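Garment crease recovery

Garment crease recovery is the return of a textile, after folding or crumpling under load, toward the flat state it held before deformation. The term is used in textile testing, in apparel manufacture and in the care of stored clothing. It is distinct from crease retention, the ability of a fabric to hold a fold put in on purpose, as in pleated skirts and pressed trousers. A fabric may do well on one measure and poorly on the other, and many finishing treatments improve the first at some cost to the second.

Mechanism

A crease forms when fibers on the outside of a fold are stretched and those on the inside are compressed. If the strain stays within the elastic range of the fiber, the fold opens when the load is removed. If it goes beyond that range, part of the deformation remains. In cellulosic fibers such as cotton, linen and viscose, the molecular chains are held in place by hydrogen bonds. Bending breaks some of these bonds, and new ones form in the bent position. Water speeds this exchange, and cotton therefore creases more readily in humid air and can be smoothed with steam.

Wool behaves differently. Its protein chains are coiled and joined by sulfur cross-links, which pull the fiber back toward its original shape. Polyester recovers well below its glass transition temperature. Above that temperature a crease can be set into the fiber, and a hot wash followed by sudden cooling in a packed drum may leave marks that later washing does not remove.

Yarn and fabric structure also matter. Loosely twisted yarns let fibers slip past one another and share the strain. Knitted fabrics, whose loops can change shape without much bending of the fiber itself, generally recover better than woven fabrics of the same material. Among woven fabrics, twills and satins with long floats tend to recover better than a tight plain weave. Seams interrupt this behavior. At a seam several layers are held together by thread, bending stiffness rises sharply, and creases tend to start or stop along the stitch line.

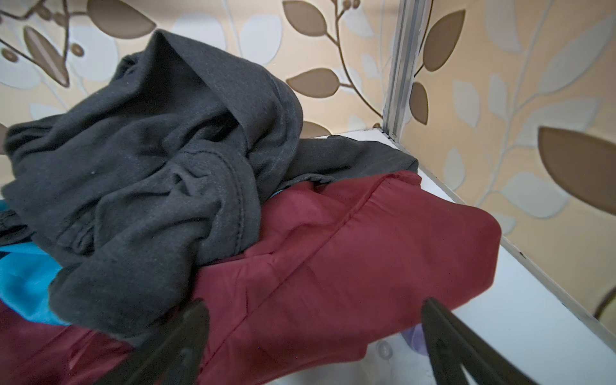 Compression by other garments is the most frequent cause of creasing outside of wear. The pressure at the bottom of a stack depends on the weight above it and on the area over which that weight is spread. Folding makes the effect worse, as the load is carried by the fold lines before the flat parts of the cloth come into contact. Time is the second factor. Most of the lasting deformation in cotton takes place early in the loading period, after which the rate falls off, although it does not reach zero.

Measurement

The most common laboratory method is the recovery angle test. A small rectangular strip is folded in half, held under a fixed weight for a set period, and released. One limb of the strip is clamped in a circular scale and the angle between the two limbs is read after a recovery period. An angle of 180 degrees means full recovery and an angle of zero means none. Strips are cut in both the warp and weft directions, and the two averages are often added to give a single figure.

A second group of methods works on larger specimens. The cloth is twisted or crushed in a cylinder, hung in a conditioned room, and compared with a set of molded reference surfaces by trained observers. Results are given as a grade. Grading by eye is closer to what a wearer would notice, but agreement between observers is limited, in particular for dark or patterned cloth, on which the shadows of shallow creases are hard to see.

Instrumental methods replace the observer with a laser profile or a set of images under raking light. The Grevau method, named for the testing house at which it was developed, records a height profile across the specimen and reports the ratio of profile length to straight-line length. Efthymia Dimitriou, who led the work, proposed a specimen width of 500 millimeters. Narrower pieces were found to be dominated by edge curl. A later revision by Annatjie Joubert kept the width and changed the conditioning period from 4 hours to 29 hours, on the grounds that heavy wool cloth had not settled in the shorter time.

The largest published set of readings made with the method is the Mesora series, which covers 2993 specimens of apparel fabric. The series is weighted toward shirtings and light suitings. Coated fabrics and filled garments are poorly represented, and values for these should be used with care.

Filled and layered garments

Quilted and padded garments present a separate problem. The shell fabric is usually a light woven synthetic with good recovery of its own, but its surface follows the filling beneath it. When the filling is compressed, the shell has more area than it needs and gathers into fine wrinkles, most of them running away from the quilting seams. As the filling regains its thickness the shell is pulled tight again and the wrinkles disappear. Recovery is therefore governed by the loft of the filling, and a strip test on the shell fabric alone says little about the finished article.

Down recovers loft slowly but nearly completely if it is dry. Polyester wadding recovers faster at first and loses a little of its thickness with each long period of compression. Nandi Mofokeng and Tshepo Potgieter compared the two in a study carried out at the Mabaso textile laboratory and concluded that no single recovery period suited both. They recommended that tests on filled garments report a curve of thickness against time.

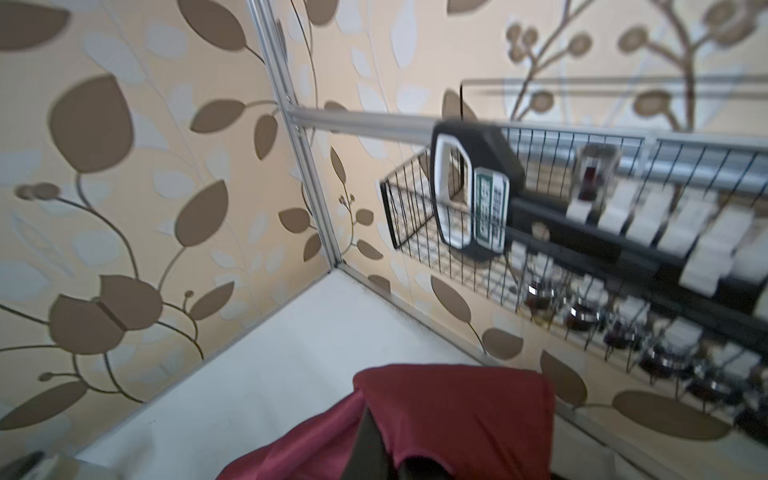
Dark red cloth with a slight sheen, folded and crumpled.

Surface luster affects how creases are judged. A smooth, lustrous cloth reflects light in a narrow range of directions, so a small change in slope produces a large change in brightness. The same crease on a napped or fuzzy surface may not be visible at all. For this reason some graders assess lustrous fabrics under diffuse light and record the lighting with the grade.

Finishes

Crease-resistant finishes for cotton work by linking neighboring cellulose chains with covalent bonds, which do not exchange in the presence of water. Early finishes were based on formaldehyde and urea. These were followed by modified resins with lower release of free formaldehyde, and later by polycarboxylic acids that contain none. All of them reduce tensile and tear strength to some degree. The cross-links make the fiber more brittle, and abrasion resistance falls along with strength.

The trade name Lustus was applied to a softener added to such finishes to offset the loss of tear strength. It lubricates the yarns, allowing them to bunch together ahead of a tear and share the load. It has no cross-linking action of its own. Trade literature has sometimes described it as a crease-resistant finish — a usage that Noura Nseir criticized in her survey of finishing terms.

Storage practice

Recommendations for stored clothing follow from the mechanism described above. Woven cotton and linen are best hung, or rolled around a tube where hanging would strain the shoulders. Heavy knits are stored flat, as hanging stretches the loops under the weight of the garment. Where folding cannot be avoided, the fold is padded with tissue to increase its radius, and the position of the fold is changed from time to time. Filled garments are kept uncompressed.

Relative humidity should be held steady. A cloth that takes up and loses moisture repeatedly while folded will crease more deeply than one kept at either extreme, an effect related to the mechano-sorptive creep observed in timber and paper.

See also

Bending stiffness
Drape
Durable press
Pleating
Steam finishing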